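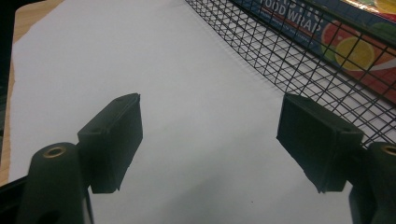

Fig. 4. The two finger pads, over a sheet of white paper.

Section 4: Setting up the Clurnix nest box counter

The counter records birds entering and leaving a single nest box. It fits all Ristisley boxes made after September 2017 and most other wooden boxes with a flat front. Fit it before the breeding season. Do not fit it to a box that is already in use.

4.1 Fitting the sensor ring

1. Take the box down and clear out any old nest. Wear gloves and a dust mask.
2. Scrub the inside with boiling water and leave it to dry fully. Do not use insecticide or flea powder.
3. Hold the sensor ring against the entrance hole with the arrow pointing up.
4. Mark the two screw positions in pencil and drill pilot holes.
5. Screw the ring down by hand until it sits flat. The ring must not narrow the entrance.

Caution: overtightening will crack the ring and the counter will then record false entries in wind.

4.2 Connecting the logger

1. Feed the cable down the outside of the box and clip it every few centimetres. Leave no loops – young birds can be caught in them.
2. Push the plug into the port marked IN until it clicks.
3. Fit the battery and close the cover. The green light flashes twice.
4. Pass a pencil through the ring. The display should go up by one. If it does not, see section 7.

Note: the logger holds 2000 entries. A pair of blue tits feeding a large brood can make 600 visits in a day, so download the data every three days once the eggs have hatched.

4.3 Putting the box back

1. Hang the box facing between north and east, out of strong sun.
2. Fix the logger to the back of the tree or post with the strap supplied. Do not nail it.
3. Write the box number and the starting count on the record card.

Caution: keep visits short while birds are on eggs. If an adult is sitting, leave at once and download the data another day.

Spare rings are part no. 338. The long cable is part no. 1145.

Text revised February 15, 2020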